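## 3. Unpacking and placing the Hornetti 505 air purifier

The box insert says you can be running in "moments." Plan on half an hour, most of it spent waiting.

1. Open the top flaps by hand. A knife blade reaches the filter bag sooner than you'd think.
2. Lift the unit out by its base. The strap on top is sold as a handle, but I wouldn't trust it.
3. Fold the flaps back and check the bottom of the carton for the spare pre-filter. Keep the carton until the return period ends.

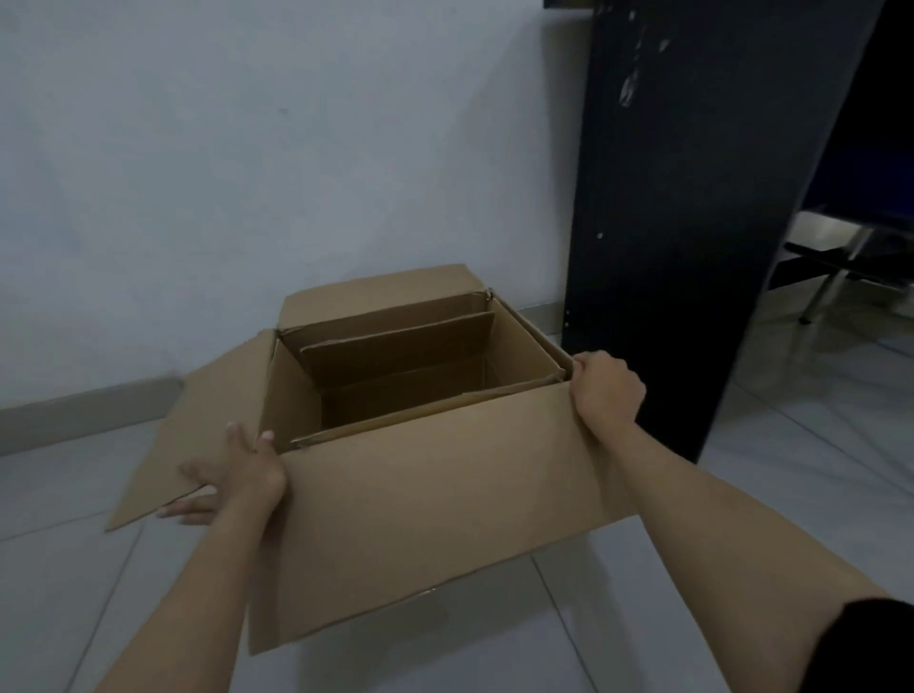 4. Stand the unit at least 3 feet from curtains. The leaflet claims it works "anywhere in the room." Behind a sofa, it mostly cleans the sofa.
5. Take the plastic bag off the filter, refit the filter, and run on high for about 4 hours.

**Note:** The air quality light stays green for most of the first day. Don't read much into it. Siiri Rantala burned toast beside hers and it never changed.

**Caution:** Unplug before opening the rear cover. The power button only puts the unit on standby.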